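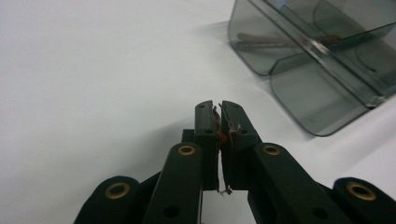 3 February 2025. Fibre sorting, second session on the Koltholm sack. The sack has been in the back room since January and I had put off opening it properly, as the contents looked like sweepings and mostly are. I began at the top and worked down, pulling wisps apart over a pale surface and putting them into trays by colour first and staple length second. Much of it is too mixed to go anywhere. A typical wisp has brownish strands through it and tiny flecks of bright red, with pale frayed threads hanging off the end and curling at the tips. I have stopped trying to assign those to a colour tray and have started a tray marked MIXED, RED FLECK.

The red is the part that interests me. It does not behave like dyed wool of the same age. Under the hand lens the flecks are short, and they do not draw out when teased. My guess is that they are clippings from a finished cloth that got swept up with the raw waste. If so, the sack is from the floor of a workroom and the label is wrong. The label says "carding waste" and is in the same hand as the labels on the Andthorpe boxes, which were also wrong in two cases out of the first five I checked.

Trays at close: brown, pale, mixed red fleck, dust and chaff. The pale tray is the fullest by a long way. The dust tray I weighed before emptying: 300 g. The kitchen scale was used for this and wiped afterwards. It reads in steps of 2 g, so the figure is good enough for dust and not good enough for anything else. I need a finer scale before I do the red.

Room notes. Heater on low, window shut. With the window open the lighter fibre lifts off the trays and ends up on the skirting board. With it shut the room gets dusty and I have to stop every so often to clear my throat. Wore the mask for the second half and should have worn it for the first. The lamp is still too yellow for separating pale from very pale, and I redid one corner of the pale tray by the window after lunch. Several bits moved across. Daylight was usable until mid-afternoon, then I went back to the lamp and kept to brown.

Static was bad. Fibre clung to my sleeves and to the lids. I changed the fleece for a cotton shirt and it improved a little. The Rornix lint cloth picks up everything, including what I want to keep, so it is now for the floor only. A damp saucer on the shelf made no difference that I could see, but I have left it there overnight.

Catalogue. The sack is entered as 2647, with the trays as sub-numbers in the order above. I left a gap after the last one in case the bottom of the sack holds something different. Old entry for the sack struck through, not deleted. I also transferred the storage notes from the envelope into the book - the envelope was coming apart at the fold.

Gökçe have replied about the sample tubes. Their smallest order is 2000, far more than I will use in any sensible length of time. I have asked whether they will split a carton. If they won't, I go back to folded paper packets, which are slower to label but lie flat in a drawer.

Next session: finish the top third, then take one handful from the bottom before going any further, to see whether the red carries on all the way down. Buy tray liners. Move the lamp to the left side of the table, as my hand is throwing a shadow across whatever I am trying to look at. Stopped at ten to five, swept, bagged the sweepings and put the date on the bag.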